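**Slide 4 – The returns bench at Wetwood**

Start with the job before the grippers. Eight people on the bench, sorting returned remotes, adapters and keys by hand. Almost 340 items a shift was too many – 338 was our worst day, in February.

Pause. Ask who in the room has done sorting work.

Maiara Marinho's team now spends half the shift teaching the job with hand-held grippers. Same small items, picked up one at a time, and the recordings go to train the arm.
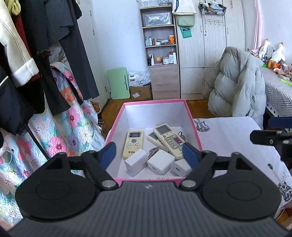 Pay is the point to be straight about. Teaching was first paid at the sorting rate. Tarcísio Fagundes raised it and the rate went up in June.

Wrists: fewer complaints about lifting, more about holding the grip. We stop every 40 minutes.

Jobs: no one has been let go. Sebastião Leite moved to checking what the arm gets wrong – mostly keys.

Go to slide 5, Budia site. Leave time for the union question.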